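Hi Hiu-tung Yu,

Quick update on the Plodby doorstep safety project, as promised — and mostly good news this time! The neighborhood alert group now has 828 members, and the door-hanger drop you paid for is finished. We printed 3,007 of them and I have a very small stack left on my desk (plus one on my own front door).

The December porch theft evening went better than I'd dared hope. We had 50 chairs out and still had people leaning on the back wall, and the talk on timer lights ran way over because everyone wanted to compare stories. I've moved the lock-check visits up the list after that. We've done 40 so far, mostly on the streets behind Kunden Park, and back doors are the weak spot over and over again.
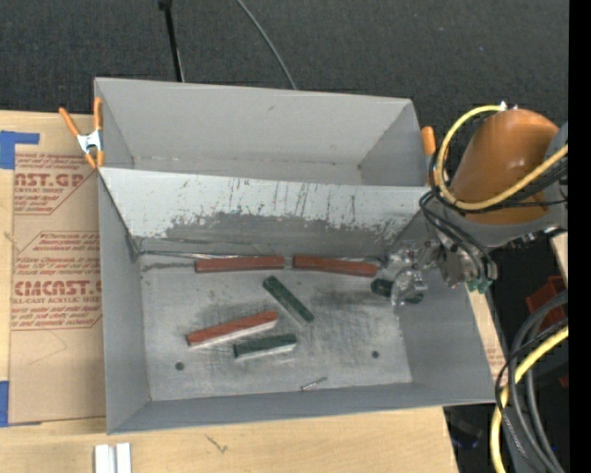
*Red and green blocks in a two-part gray bin.*

Not everything is on schedule. The Liao Street signs are still waiting on a permit, and I've called twice this month. The alert group also needs firmer posting rules — we had a long, cranky thread about a parked van, and I ended up closing it. I'm drafting something short on what to post and when to call the police instead, and I'd love your eyes on it before it goes out.

Money-wise we're a little under on printing and a little over on hall rental. Could I shift the printing leftover to cover that? Varkotis Hardware has also offered us a discount on window locks, so I'd like to order a batch for the next round of visits. If you're okay with both, just reply to this and I'll update the budget sheet.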